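Plidmont Adds White Work Table to Its Home Line

1/28/18 - Plidmont said today that it is adding a white work table to its home line. The table, sold under the name Lò, is meant for small apartments where one surface has to serve for meals, homework and bills.

The top is a matte, pale gray-white with a wood-colored edge strip. Przemysław Żak, who runs product development at Plidmont, said the finish was picked after customers complained about glare from the company's older glossy tops.

"People told us they chop onions and write checks at the same table," Żak said. "We stopped treating those as two products."
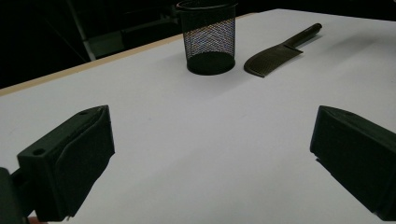
The first run is 500 tables. Plidmont tested the design in 97 homes before settling on the final height, and made one change as a result - the top is slightly deeper than first planned, so that things kept at the back are out of the way of a plate or a notebook.

Lụa Vương took part in the home test and kept her table afterward. "I used to clear everything off before dinner," she said. "Now I push it back and sit down."

Lò will be sold through Grostska stores and by direct order from Plidmont. The price is $324, with legs and hardware included. Delivery of direct orders begins in June. A matching bench is planned but has no release date.

Replacement edge strips can be ordered separately.

Press contact: Aroha McKinnon, Plidmont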